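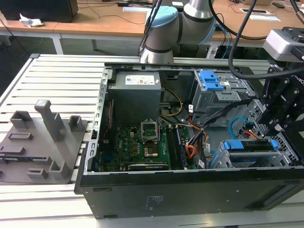
Keeping the Teardown Cell Alive: My Half of the Semester Project

When our group split up the work for the automation lab course, Danang Tjoa took the motion planning, Glykeria Alexiou took the vision side, and I got what was left over, setup and upkeep. I was a little grumpy about it at first (everybody wants to write the clever code!) but I ended up spending more hours with the cell than anyone, and I got pretty attached to it.

The cell is called Sarnico, after a name somebody wrote on the cabinet years ago. One arm, one gripper, a camera module, a slotted aluminum table, and a printed fixture plate that sits off to the left. The job is taking apart old desktop computers. A tower goes on its side with the panel already off, and the arm works down into it from above.

The table

The first thing I did was square up the table, and I did it badly. I leveled it with the table empty, felt great, then put a full steel tower on it and watched one corner sink. So I did it all over again with a tower in place and tightened the feet in that state. Delia Villalba, our lab instructor, told me to check it again after a day, and good thing I did, one foot had backed off by half a turn.

Towers don't get clamped. We tried clamps for two weeks and they kept getting in the way of the arm near the drive cage, so now the case lies flat across the rails with its front edge parallel to them. If it's crooked you see it right away against the grooves.

The fixture plate

I'm on my third version of this plate. It has a tall post in the middle with a short hollow block on either side, plus a little stand, a low bracket and a long raised slot. I use the post as my touch-off point: bring the gripper over slowly, line it up, write down the offset, go back to work. Version one warped. Version two had a post that was too skinny and snapped when I leaned on it reaching for a hex key (my fault, and I've apologized to Kavinda Mondal, who had printed it for me overnight). Version three is thicker all over and it's held up through 154 runs.

The gripper

Most of my repair log is about the gripper. It has a lot of bolts and slotted brackets, and the slots are great for adjusting and also great for slipping. Around run 60 the fingers started closing a hair to one side. I blamed Glykeria's calibration for a whole afternoon. Sorry, Glykeria! One bracket had crept along its slot. Now I put a paint pen line across every bracket after tightening, and I look at the lines before each session, which takes maybe a minute.

I also cycle it open and closed 300 times at the start of each month with nothing in it and listen. A click means something is loose. The manual from Todico says to regrease at 4,000 cycles, and I'm keeping a tally on the whiteboard so whoever has the cell in January knows where we are.

Cables

The thick black ones hang down past the camera module, and they were my biggest headache. Too short and they tug on the wrist, too long and they droop over the computer. I settled on a loop with 5 cm of slack at the farthest reach. It's still not pretty. If I had another month I'd ask for a proper cable guide.

Inside the case is its own cable problem. The bundles coming off the power supply loop past the memory toward the drives, and the gripper fingers love to find them. Before a run I push them down by hand as best I can, and we start on the drive side.

Still open

The touch-off needs redoing whenever the room heats up, and I never worked out by how much. Rhiannon Rosser has my notebook and the spare bracket bolts, both in the top drawer.

Handed in Dec 15, 2022.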